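# Bench and Gripper Check, Laundry Sorting Project

Pralow team, back half of the lab. Filled in Wednesday, before the afternoon session.

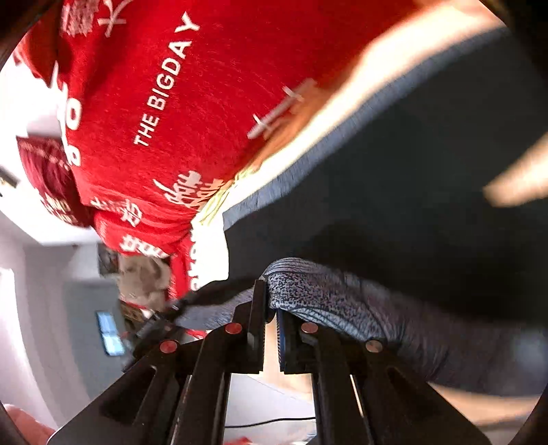 Same list as last term, with the section on cables moved up and the battery items split in two. Marks are OK, FIX (can be used, repair before next check) and STOP (don't use until signed off). Comments go under the item. If an item has no comment, it passed and there was nothing to say.

The check covers the three hand-held grippers (Pralow 1, 2 and 3), the sorting table, the fabric bins, the charging shelf and the laptop running Sisodia, which is what we call our recording and labeling program. The fixed arm, Pendudus, has its own sheet and is only listed here where it shares space with the table.

## 1. Before anyone picks up a gripper

- [x] **1.1 Floor clear between the table and the door.** OK
- [x] **1.2 Long hair tied back, lanyards off, sleeves above the wrist.** OK

 Hoodie strings count as lanyards. Two people had to go back and tuck theirs in.

- [x] **1.3 Rings and bracelets off the trigger hand.** OK
- [x] **1.4 Pendudus powered down and its key in the box.** OK

 Key was in the box but the box was open. Close the lid. The sheet for the arm says the same thing.

- [ ] **1.5 Session sheet filled in with who is operating and who is spotting.** FIX

 Operator column done, spotter column blank for the first block. A session with no spotter written down doesn't start. The spotter can be the person on the laptop as long as they are facing the table.

## 2. Gripper frame and linkage

Check each gripper separately. Work the trigger 30 times with nothing in the jaws, then look at the pins.

- [x] **2.1 Side plates free of cracks, especially at the ends of the slots.** 1 OK, 2 OK, 3 OK

 There is a white stress line on Pralow 2 near the lower slot. It was there at the last check and has not grown. I put a pencil tick at each end so the next person can compare.

- [x] **2.2 Pin caps seated, none missing.** 1 OK, 2 OK, 3 OK

 Push each cap with a thumb. If it turns freely, it is loose even if it looks seated. Spare caps are in the small drawer, not in the screw tray.

- [ ] **2.3 No side play in the fingers.** 1 OK, 2 OK, 3 FIX

 Pralow 3 rocks when the jaws are half closed. A new washer on the inner joint should fix it. Usable for socks and T-shirts this week, not for anything heavy. Towels go to 1 or 2.

- [x] **2.4 Fingers open fully when the trigger is released.** 1 OK, 2 OK, 3 OK

 Pralow 1 is slower than the other two. Blow the lint out of the linkage first and try again before asking for a new spring. That was all it needed.

- [x] **2.5 Finger pads attached along their whole length.** 1 OK, 2 OK, 3 OK

 Pads that lift at the tip catch on knits and pull threads. If you see a lifted corner, replace the pad. Don't glue it. The last glued one came off inside a sweater and left a hard patch in the wool.

- [x] **2.6 No sharp edges on the printed parts.** 1 OK, 2 OK, 3 OK

 Run a cotton scrap over the plates. It should not snag. Pralow 3 snagged once at the handle and was sanded on the spot.

## 3. Pinch points

- [x] **3.1 Fingers of the free hand stay out of the jaws while the trigger hand is on the handle.** OK

 This was the most common note last term. When cloth bunches up in the jaws, people reach in to straighten it. Let go of the trigger, set the gripper down, then fix the cloth.

- [x] **3.2 Passing a gripper to another person is done handle first, jaws empty.** OK
- [ ] **3.3 Pinch label readable on each handle.** FIX

 Worn off on Pralow 1. New labels are printed but still need to be cut.

## 4. Cables

- [x] **4.1 Camera cable plugged in without strain at both ends.** OK
- [x] **4.2 No cable running through the linkage.** OK

 Open and close the jaws slowly and watch the cable the whole way. On Pralow 2 the slack can drift toward the inner arm when the handle is tilted down. Clip it back one notch.

- [ ] **4.3 Cables on the table flat and under the mat edge.** FIX

 The charger for the laptop still crosses the front corner. Move it to the outlet behind the shelf. This was FIX last time too, so if it isn't done by the next check I'm marking it STOP.

- [x] **4.4 No tape holding a connector in place.** OK

## 5. Cameras and recording

- [x] **5.1 Lens clean.** OK

 Use the lens cloth. The T-shirts in the bins are not lens cloths.

- [x] **5.2 Camera mount tight.** OK

 Quarter turn at most. Two mounts were stripped last term by people making sure.

- [x] **5.3 Sisodia shows a live picture from every gripper in use.** OK
- [x] **5.4 Test clip recorded and played back.** OK

 The clip should show both fingers opening and closing. Ours did for all three. Delete test clips afterward or they end up in the training folder with no label.

- [x] **5.5 Free space on the recording drive above 200 GB.** OK

 If it drops under that, move finished sessions to the Skilluvard drive before starting new ones. Copy, check the copy opens, then delete. In that order.

- [x] **5.6 Everyone in the room knows recording is on.** OK

 Say it out loud. The sign on the door helps with people walking in but not with people who are already sitting down.

## 6. Fabric items

- [x] **6.1 Items washed since the last session.** OK
- [ ] **6.2 No pins, needles, tags with staples, or anything in pockets.** FIX

 Found a safety pin in the donated bag. The bag is back on the shelf with a note and needs to be gone through by hand, one item at a time. The sorted bins were clean.

- [x] **6.3 Drawstrings and long straps tied up or removed.** OK

 Loose straps wrap around the linkage when an item is lifted from a pile. If a strap is part of what we want the gripper to learn, leave it loose but note it on the session sheet and slow down.

- [x] **6.4 Nothing heavier than the limit for the gripper.** OK

 Wet items are not allowed at all.

- [x] **6.5 Mixed pile has knits as well as smooth cloth.** OK

 More of a data item than a safety item, but this is when the bins are open. The knits are harder to let go of cleanly and we are still short on them. Anyone with an old sweater they don't want can leave it in the donation bag – empty pockets, please.

- [x] **6.6 Pile kept on the table and below shoulder height.** OK

 Anything that falls gets picked up before the next grasp. Don't step over it.

## 7. Batteries and charging

- [x] **7.1 Packs free of swelling, dents and torn wrap.** OK
- [x] **7.2 Packs charging on the tray and never on the fabric shelf.** OK
- [x] **7.3 Someone in the room while packs charge.** OK

 Charging takes up to 120 minutes from empty. If you are leaving before that, unplug and finish the next day. A half charge is enough for one block.

- [x] **7.4 Fire blanket and extinguisher reachable without moving anything.** OK

 There was a bin under the extinguisher. Moved during the check. The strip of floor with yellow tape stays empty.

## 8. During the session

Checked by watching the first block.

- [x] **8.1 Operator standing, feet flat, not leaning over the table.** OK
- [ ] **8.2 Operators swap after 30 minutes.** FIX

 First block ran over. The timer on the laptop was muted. Trigger hands get sore before people notice, and the grasps get sloppy, so the late clips are poor anyway. Put the timer on the table where the spotter can hear it.

- [x] **8.3 Wrist movements slow enough for the recording.** OK

 Some motion blur is fine. If Sisodia puts a yellow bar on more than 8 clips in a block, stop and have the operator do a practice round.

- [x] **8.4 Spotter calls "hold" and operator stops at once.** OK

 Tried it twice without warning. Good both times.

- [x] **8.5 No food or open drinks at the table.** OK

## 9. Closing up

- [x] **9.1 Grippers on their hooks, jaws empty and open.** OK

 Open, so the springs aren't left under load.

- [x] **9.2 Lint cleared from the linkages.** OK
- [x] **9.3 Personal items off the table and off the fabric shelf.** OK
- [x] **9.4 Sessions named and labeled in Sisodia.** OK
- [ ] **9.5 Problems written in the repair book.** FIX

 The rocking fingers on Pralow 3 had been noticed by at least two operators, going by the session sheets, and were not in the book. Session sheets get filed. The book is what gets read before ordering parts.

## To do before the next check

| Item | What | Needed |
|---|---|---|
| 1.5 | Spotter column filled in for every block | – |
| 2.3 | New washer, inner joint, Pralow 3 | washer, small driver |
| 3.3 | Cut and fit pinch label, Pralow 1 | label sheet |
| 4.3 | Move laptop charger to rear outlet | cable clips |
| 6.2 | Go through donated bag | magnet, tray |
| 8.2 | Timer on table, sound on | – |
| 9.5 | Copy Pralow 3 note into repair book | – |

No STOP items this time. All three grippers cleared for use, with Pralow 3 limited to light items until 2.3 is signed off.

Next check is at the start of the October block. Whoever runs it should print a fresh copy and keep this one behind it in the folder.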